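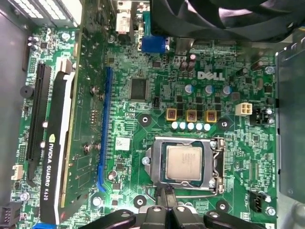
Skendstead, 20th May

Ticket 3772 — Dell desktop, front office, shuts itself off
Opened by: Khanyisile Du Plessis
Status: open, waiting on parts

Reported: PC powers on fine, runs maybe 6 minutes, then goes black. No blue screen, no warning. Fan loud right before. User says it started after the desk move, not sure which day. Needs it for the Zwane invoices so please hurry.

Log

9:40 Got the case up on the bench. Swapped power cord and outlet first. Same thing, off after a few minutes.

9:55 Event log shows unexpected shutdown, over and over. Nothing useful before it. BIOS temp page climbing the whole time I watched, then off. So heat.

10:10 Side panel off. Cooler off, it came away way too easy. Two of the screws barely holding. Old paste like chalk, most of it on the cooler side. Wiped the processor with alcohol, did the cooler base too. Faint print on the lid, couldnt make out the whole part number, will pull it from BIOS insted.

10:25 Looked over the board. Socket lever is down and hooked under its latch, left it alone. Caps near the DELL logo — silver tops, blue sleeves, checked them. Mounting holes at the four corners of the socket look OK. CPU fan goes to the header marked FAN_CPU, by the screw near the edge. Writing that down for whoever closes this up.

10:40 Bench tested the fan. Spins, but there's a grind in it and it stalls if you tilt it. Not putting that back in.

10:50 Checked the shelf. No matching cooler. We have one out of the old Ekum machine but the spacing is wrong, tried it over the holes, no go. Ordered from Detiseo, they say 9 days. Asked for faster, no answer yet.

11:05 Pulled the drive and put it in the spare tower so the user can get at the invoices. Boots, logs in, printer needed re-adding. User back up and running.

To do when cooler shows up
- fresh paste, small dot, dont use the dried up tube in the drawer
- tighten screws corner to corner, a bit at a time
- fan lead on FAN_CPU, check it's seated
- run load test 40 minutes, side panel ON
- move drive back, re-add printer again probably

Note: do NOT power this one on in the meantime, cooler is off. Taped a sign to the case.

Second note — the other two desktops from that office got moved the same day. Worth checking their coolers before July when it gets hot in there. Will open a separate ticket.

K. Du Plessis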